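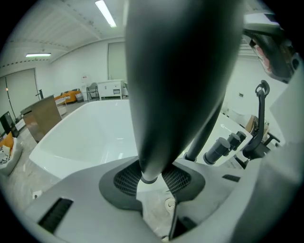

Pavent questions, answered by the person who wrote most of it

Search this site Type a keyword Go

What does Pavent do?
It takes the fisheye video from a hand-held gripper and works out where the gripper was the whole time. I started it in January because I was sick of doing that by hand!

Why does tracking get lost near big white things?
Ugh, bathtubs. Glossy white sides give the tracker almost nothing to hold on to. Keep some of the room in view (chair legs, door edges, a sofa, ceiling lights) and it usually copes fine.

Do I need to mask out the gripper?
Yes please. The finger and housing move with the lens, so the solver thinks they're the one thing in the world standing still. Draw the mask once per gripper and save it. I grow mine by 19 pixels, and I'm generous around knobs and rods.

Can I crop the black corners?
Leave them in. The lens model expects the full circle, and cropping shifts the center on you.

How long can a clip be?
I've run 250 seconds on my laptop. Past that, split it and let the Nasitz plugin stitch the pieces.

My Brukolitz files won't load.
You're probably on version 27. Get 39, which reads the new timestamps.

Is there a Rüegg exporter?
Half of one. It writes positions but still mangles rotations, so hang on a bit.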